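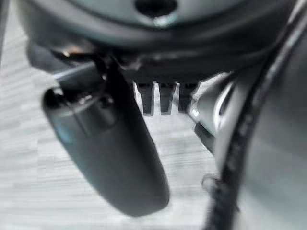

We spent most of the winter deciding which gripper to keep. Three were on the bench: the Gromer, the Bemier and the Indine. Each arrived with a brochure in which it was gently holding an egg. We do not handle eggs. We handle plastic caps, short lengths of tube, and a bracket with one sharp corner that has so far defeated everyone, people included.

This page was supposed to be a full gallery with all three grippers shown side by side in flattering light. The rest will be added when somebody agrees on which folder they are in. The wrist camera view is at the top, and the notes that belong with it are below.

**The finger**

Long, rounded, dark gray and blunt at the tip. From the wrist camera it takes up a good share of the picture, and your eye goes to it whether you want it to or not. We argued for a while about tilting the camera away from it. The argument for leaving it alone was that a camera that can't see the fingertip is a very expensive way of looking at a table.

**The collar at the top of the finger**

There is a ring-like collar up at the joint, with a thin gray rod running back from it toward the housing. If you are choosing between grippers, look hard at this area on all of them. Brochures are shot from the front. Dust, cap shavings and the small screws you dropped in September prefer the back.

**The three prongs**

Short, dark, squared off at the bottom, hanging in a row beside the finger. Visitors always ask about these first. They look like they're waiting for something to be plugged into them, and we have stopped correcting anyone who says so.

**The cable**

Thick, black, and sweeping down the right side of the view. Cable routing got its own column on our score sheet after the first week, and then a second column when the first one filled up with remarks. Our rule now is that if the cable is going to be in view, it should at least be in view in the same place every time. The vision software can learn to ignore a cable. It has a much harder time with one that wanders.

**The background**

Light gray with a wood grain, running sideways. We had a matte black mat on order for the comparison and ran the early trials without it. The grain is soft enough at this distance that the software doesn't mistake it for parts. The same could not be said of the checked cloth we tried before it, on which the Bemier made several confident attempts to pick up a square.

**The scores, such as they are**

We logged 1423 pick attempts across the three grippers, using the same arm and the same Chaudhary controller for all of them. Of those, 263 were misses. The bracket with the sharp corner accounts for 178 of the misses and ought to be charged rent.

- **Gromer:** best on tube. Slow to open, with a pause beforehand that feels personal.
- **Bemier:** quickest of the lot, and tidy with caps. See above regarding squares.
- **Indine:** middle of the pack on everything, easiest to take apart, and the only one whose manual matches the screws it came with.

Swapping from one gripper to the next took 58 minutes the first time we wrote it down, including the hunt for the right hex key. Later swaps went faster once the hex key was on a string.

We kept the Indine. It didn't win a single category, but it was the one we were least annoyed with by the end, and the spare parts arrive in a box you can open without a knife. The Gromer goes back next. The Bemier stays on the shelf for caps.

The bracket is being redesigned.

Page last changed 17 March 2019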